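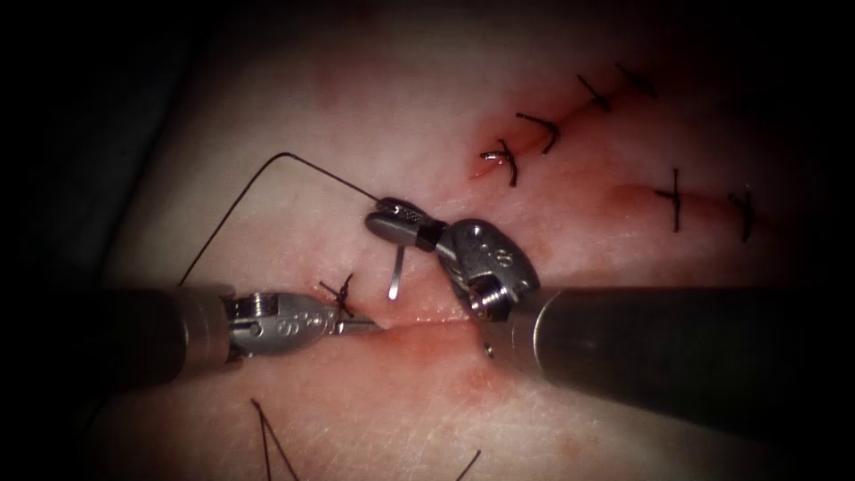

Simple interrupted suture

The simple interrupted suture is a way of closing a cut in the skin with a row of separate stitches, each one tied and trimmed before the next is begun. It is usually the first stitch a student learns, and many people who sew up wounds for a living go on using it for the rest of their careers. Because every stitch stands alone, one of them can loosen or be taken out early while its neighbors go on holding.

Needle and thread

Skin is closed with a curved needle, which is held in the jaws of a needle driver and never in the fingers. The gripping faces of the driver are textured so that the needle will not roll. The thread is joined to the blunt end of the needle, an arrangement called a swaged needle, and it follows through the hole without the bulge that a threaded eye would make. Dark thread is a common choice for skin, as it shows up well against pale tissue and is easy to find again when the time comes to remove it.

Placing the stitch

The point goes in at 90 degrees to the skin, a short way back from the edge of the cut. The hand (or the instrument wrist) then turns so that the needle travels along its own curve, passing under the wound and coming up on the far side at the same distance from the edge. A second instrument steadies the tissue while this goes on. Pressing down gently beside the cut is often enough, and it spares the edge from being pinched.

The thread is drawn through until a short tail is left, and the knot is tied with a series of throws, each laid flat and in the opposite direction to the one before. Beginners nearly always pull too hard at this stage! The edges should just meet, perhaps standing up a little -- skin that puckers or turns pale under the thread has been tied too tightly. The tails are then cut short, though long enough to be taken hold of later, and the knot is left resting to one side of the wound.

Practice

Good stitching comes with patience and a great deal of repetition. The teaching handbook used at Hulport asks learners to spend 30 minutes at a sitting on a single practice square, working along one incision before moving on to the next, and to put in 2 sittings before changing to another kind of stitch. Its companion workbook, Clulteo, gives over its opening chapter to knots alone, and kindly reminds the reader that a slow, square knot is worth more than a quick one that slips.

See also

Continuous suture
Mattress suture
Surgeon's knot
Needle driver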